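The Square Cup

My aunt left me the cup and my brother the house, and for most of that winter I thought I had done better. The house in Karnska had a wet cellar and a boiler that had to be spoken to. The cup fitted in a coat pocket.

It was cream, with four sides and soft corners, and you had to choose where to put your mouth. My aunt always drank from the corner. She bought it at a market stall in Ciltard the year she stopped teaching, and she told us what she paid for it so often that the sum changed. When I was small it was 100. By the time I was grown it was 437, and she had beaten the potter down from more.

I didn't use it at first. I kept it on the shelf over the sink, between the salt and a tin of De Bruijn cocoa, and washed it on Mondays along with the things that were dirty. Then my own mug lost its handle and I was too mean to buy another. I drank from the flat side and the tea ran down my chin. I tried the corner. It was better, but I felt I was doing an impression of her.

In November my brother came to stay while the cellar was pumped out. He had brought one bag and the bill, which was for 3830. He put the bill on the table and I put it under the bread bin. He asked if he could see the cup. I said he could see it whenever he liked, it was a cup, but I took it down and stood it on the white table where the light was good.
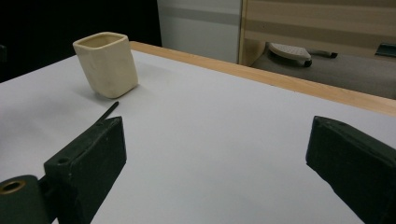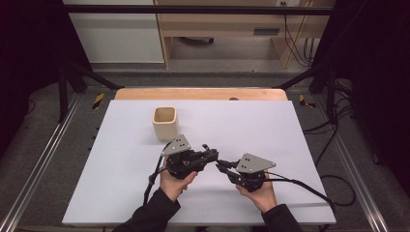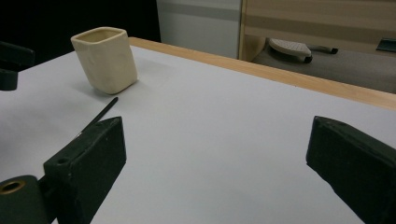 It's smaller than it was, my brother said, and she never paid 437 for it, she swapped it for a lampshade, he had been there, he had carried the lampshade. I said she had never mentioned a lampshade. He said she wouldn't, it was our mother's.

I made the tea. There was one good cup and one glass, and I gave him the glass. He held it by the rim because it was hot. We talked about the boiler, and about a man called out from Gunov who had looked at the damp and gone away again without leaving a price. My brother thought he might sell in the spring. He thought he might not. He got up twice to look out at the street — he had parked badly.

When he had finished I washed the glass and then the cup, and dried them both. The cup took longer, on account of the corners. I asked him what colour the lampshade had been.

Green, he said. With a fringe.

I remembered it then. It used to hang over the stairs, and one day there was a bare bulb, and our mother said the moths had got it. I put the cup in front of him and filled it up from the pot. He turned it until a corner was facing him, and drank.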